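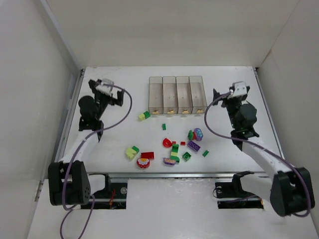
Solveig Isaksson
Mir hat man damals auch gesagt, es falle keine Stelle weg. Stimmt, die Stelle ist noch da. Sie heißt jetzt »Prozessbegleitung« und besteht darin, daneben zu stehen.

kistenschieber
Bei uns im Retourenlager Brelard dasselbe. Bausteine nach Sorte in die Fächer, 800 Teile pro Schicht ist das Ziel. Hilde hat früher 900 geschafft und dabei telefoniert.

Reinaldo Moura
Hilde hatte danach aber auch zwei kaputte Handgelenke. Ich sortiere seit elf Jahren bunten Kleinkram und vermisse davon keine Minute. Sollen die Arme das machen.

kistenschieber
Gegen die Arme sage ich nichts. Mich stört, dass ich sie betreue und weiter nach Sortierlohn bezahlt werde. Die Schulung hieß Trolledum und dauerte einen Vormittag, davon war die Hälfte Passwortvergabe.

Solveig Isaksson
Zulage beantragen, schriftlich. Bei uns gab es am Ende 81 Euro im Monat. Brutto, versteht sich.

firkelton_444
Ihr jammert auf hohem Niveau. Früher hat der Schichtleiter gemeckert, heute piept was. Das Piepen kann man leiser stellen.

Reinaldo Moura
Wo denn? Bei uns ist das Menü auf Spanisch, die Einrichtung kam aus Cáceres.

firkelton_444
Ajustes, dann Sonido. Passwort hat die Hälfte von euch ja.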